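Success Is a Number Somebody Picked

The Prokdale group put out its grasping result in January, and the headline figure was 523 successes in 600 attempts. I have read the paper twice. I still can't say what a success is.

Page 5 says the object must be "held." Held for how long? Against what? A robot can hold a cylinder the way I hold a baby at a family party, with full contact and no plan. Darlene MacLeod, who ran trials on a similar setup at Arsenault, told me her team fought over that one word for 29 days. They ended up with two definitions and two tables, and the second table was a lot less fun to show visitors.

The wrist camera makes this worse. It sits so close to the work that every grasp looks like a triumph.
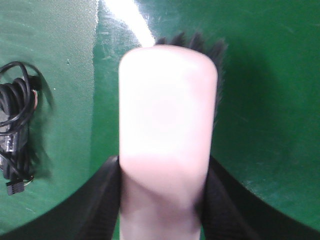
Wrist view, with the gripper's two fingers at either side of a pale cylinder.

Show me that view and I'll score it a win every time. So, I suspect, would a tired grad student at the end of a long shift. Nothing in it tells me what the object weighs, or whether a light tug would pull it free.

My request is modest. Publish the scoring rule next to the score, in type of the same size. Have a second person grade the trials without knowing which version of the policy was running. Adwoa Antwi has been asking for this at Cendcombe for years, and she gets a warm round of nods each time.

Prokdale may well have a fine method. I'd like to see the other 77.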